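**Itville Evening Meals, progress report for the December quarter**

Dear friends at the Mosquera Fund,

Thank you again for your patience with us over the late paperwork in the fall. We're happy to say this quarter has been a good one, and there is a lot to tell you, so please bear with us if we wander a little.

We served 1345 hot suppers between the start of the quarter and the last Saturday before we sat down to write this. That is more than we had planned for when we applied to you, and it has stretched the kitchen (and the cooks!) quite a bit. The regular guest list now stands at 94 people, and 39 of them came to us for the first time this quarter, mostly from the apartments on the Cirlow side of town, where the grocery store closed over the summer. We had put flyers up there in August and heard nothing for weeks, and then they all seemed to come at once, neighbors bringing neighbors.

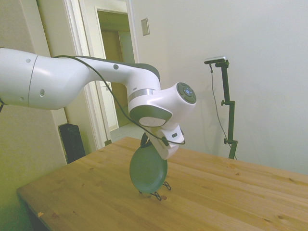
The menu has settled into a rhythm. Soup and bread on the early evenings, something baked later in the week, and a big stew on Saturday, when families with children tend to come. We tried a lentil loaf that was not loved, and we have quietly let it go. The chicken and rice is now so popular that we cook it in 2 batches, one for the 5:30 sitting and one for the 7:00, so the later crowd doesn't get the scrapings.

**Where the money went**

Most of your grant has gone to food, as we said it would. The price of cooking oil and eggs went up on us again, and we covered that by buying squash and onions directly from growers while they were plentiful. The second largest cost was repairing the walk-in cooler, which we bought used from Gradex some years back. The new compressor is in and the door seals properly for the first time in a long while. We had hoped to pay for the repair out of our own savings, but in the end we used the equipment line in your grant, with thanks to your office for agreeing to it so quickly.

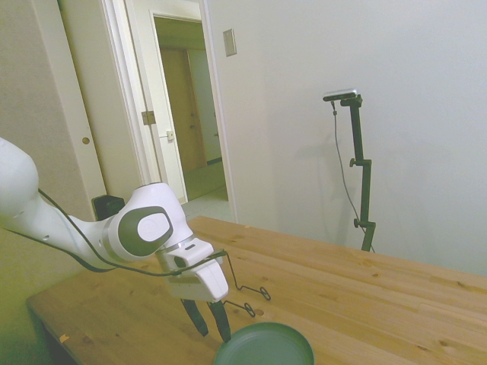
Deliveries to people who can't leave home are going more slowly than we would like. We have enough drivers for the early part of the week and too few toward the end of it, and on icy nights we've had to call people and arrange for a neighbor to pick up their supper. We're talking with the Cirlow bus service about whether a morning run might carry cold meals that can be heated later. It's early days, and we'll let you know how those talks come along.

**Next quarter**

We'd like to add a simple breakfast on Saturday, starting small with oatmeal, fruit and coffee. We also need to replace the big stockpots and get the food safety certificates renewed before spring. None of this changes the budget you approved, apart from moving a little from printing to kitchen supplies, and we'll send the usual form for that.

If any of you are passing through Itville, please come and eat with us. The early sitting is the quieter one, and there is always room at the long table.

With warm thanks,
The kitchen team, Itville Evening Meals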